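Home About Classes Visit Contact

About Us

Monday, March 18, 2019
By Debora Bassi

Candanix started as a Tuesday night cooking class in a borrowed church kitchen in Serkosbridge, with 8 students, two good knives and one oven that ran hot on the left side. Hagos Gashaw taught it, and if you ever took a class with him you already know that the lesson was supposed to end at nine and generally ended when the last person had finished eating.

We're a proper school now, with a kitchen of our own on Were Street, but I like to think we would still be recognizable to those first students. We teach everyday home cooking to adults – soups, breads, braises, a decent pie crust, what to do with a cabbage – and we keep every class small enough that you get your hands in the dough.

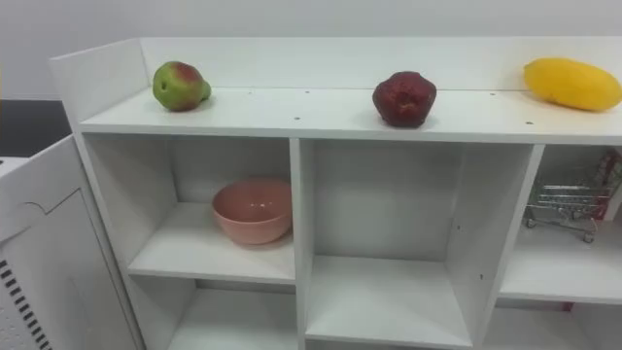 Hagos still teaches bread and stews. Edin Begović joined him after many years in hotel kitchens, and he runs our knife skills course and the long Saturday class on stocks and sauces (bring a snack, it really is long). Arben Mladenović looks after pickles and preserves, and his January marmalade weekend fills up faster than anything else we do. I answer the phone, keep the schedule and teach pastry when they let me!

People often ask whether they need any experience. You don't. We've had students who had never boiled an egg standing next to people who grew up in restaurants, and both went home with something new to make on Sunday.

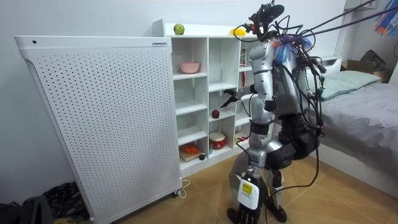 A single evening class costs 35 dollars, and the full spring course is 300, with all your ingredients and an apron included. If you'd like to book the whole kitchen for a birthday or an office party, that's 400 for the evening, and Edin will gladly talk through the menu with you beforehand – he has opinions about birthday cake, so leave yourself a little time for the call.

Gift cards are available at the front desk.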